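아버지가 돌발성 난청 진단을 받은 건 10월이었다. 아침에 일어나니 오른쪽 귀가 꽉 막힌 것 같다고 하셨는데, 며칠 전에 수영장에 다녀오신 터라 다들 물이 들어간 줄 알았다. 본인도 면봉으로 몇 번 닦고는 그냥 출근하셨다.

이틀째 저녁에 전화를 드렸더니 왼쪽 귀로 수화기를 옮겨 받으셨다. 오른쪽으로는 내 목소리가 기계음처럼 들린다고 했다. 그때서야 좀 이상하다 싶어서 다음 날 오전에 동네 이비인후과에 같이 갔다. 의사는 귓속을 보더니 막힌 것은 없다고 했고, 바로 청력검사를 했다. 왼쪽은 22데시벨, 오른쪽은 60데시벨이 나왔다. 숫자만 봐서는 잘 몰랐는데 그래프로 보니 두 선이 한참 벌어져 있었다.

그날부터 스테로이드를 드셨다. 아침 식사 후에 한꺼번에 먹는 약이었고, 당뇨 전단계라 혈당도 같이 재야 했다. 약을 먹는 동안 잠을 잘 못 주무셨다. 새벽 네 시에 거실 불이 켜져 있는 날이 많았고 얼굴도 조금 부었다. 일주일 뒤 검사에서 별 차이가 없어서 큰 병원으로 옮겼고, 거기서 고막 안쪽에 주사를 맞기 시작했다. 주사를 맞고 나면 한동안 고개를 돌린 채 누워 있어야 하고 침도 되도록 삼키지 말라고 한다. 아버지는 주사보다 그게 더 힘들다고 하셨다.

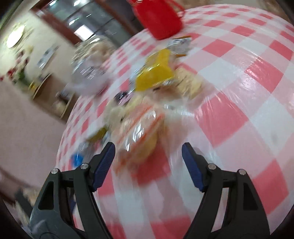 귀가 먹먹하면 며칠쯤 지켜보다가 병원에 가도 될까? 한쪽 귀가 갑자기 안 들리면 그날이나 다음 날 바로 이비인후과에 가서 청력검사를 받는 게 좋다. 치료를 일찍 시작할수록 회복 가능성이 높다고 진료실에서 여러 번 들었다.

주사를 네 번 맞고 나서 잰 오른쪽 수치는 40이었다. 예전만큼은 아니지만 조용한 방에서 하는 대화는 된다. 식당처럼 시끄러운 곳에서는 아직 자주 되물으신다. 이명도 남아 있다. 냉장고 돌아가는 소리 비슷하다고 하는데, 낮에는 잊고 지내다가 자려고 누우면 들린다고 한다. 그래서 밤에는 라디오를 작게 틀어 놓으신다.

예전 직장 동료 아타베르크 에르뎀에게 이 얘기를 했더니 자기도 스물여섯 살 때 같은 병을 앓았다고 했다. 몇 년을 옆자리에서 일했는데 처음 듣는 얘기였다. 회의 때 늘 왼쪽 끝에 앉던 게 그 때문이었다고 한다. 그 친구는 귀 한쪽이 거의 돌아오지 않았고, 지금은 보청기를 쓴다. 처음 맞춘 것은 소리가 너무 날카로워서 서랍에 넣어 두었다가 다시 조정을 받고 나서야 매일 끼게 됐다고 했다.

가족 입장에서 바뀐 것도 있다. 이제 아버지와 걸을 때는 왼쪽에 선다. 부엌에서 등을 돌린 채로 말을 걸지 않게 됐고, 텔레비전에는 자막을 켜 놓는다. 어머니는 처음에 목소리를 크게 냈는데, 아버지 말로는 크게 하는 것보다 천천히 하는 쪽이 알아듣기 편하다고 한다.

다음 검사는 석 달 뒤다. 담당 의사는 그때 수치를 보고 보청기 상담을 할지 정하자고 했다. 아버지는 아직 생각이 없다고 하시고, 나는 일단 그날 휴가를 내 두었다.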